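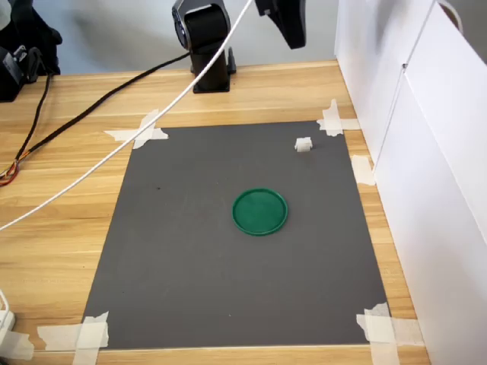
A round green lid on a gray mat, taped down to a wooden tabletop.

A visit to the Pillport Exhibition Hall
23 July 2018
By a staff writer, Wikix

Print this page | E-mail this page

Pillport is the larger of the two exhibition halls in Clirkirham, and it has been open to trade shows again since April. We went on the morning of the summer open day, which is meant for companies thinking of booking space.

The hall is a short walk from the train station. Visitors sign in at the north entrance and get a badge and a floor plan. The tour starts in the main hall, which has 1,962 square meters of floor and no columns. Power and water come up through covered channels in the floor, so a stand can be placed nearly anywhere. The loading doors are on the east side. Trucks have to book a slot, and the wait on build-up days can be long.

Upstairs there are 7 meeting rooms. The largest seats 100 people in rows and the smallest seats 25. All of them have daylight. The carpet in the corridor is worn and is due to be replaced over the winter.

Catering is handled by Varghese, which also runs the cafe on the ground floor. Exhibitors can order lunch for their stand but have to do so the day before. The coffee was good. The line at noon was slow.

Stand prices are set by the square meter and include basic lighting and one wall panel. Furniture is extra. Wi-Fi is free in the meeting rooms and charged for in the main hall, which several of the exhibitors on our tour complained about.

Parking is behind the building. The entrance is easy to miss when coming from the south, so look for the blue sign after the bridge.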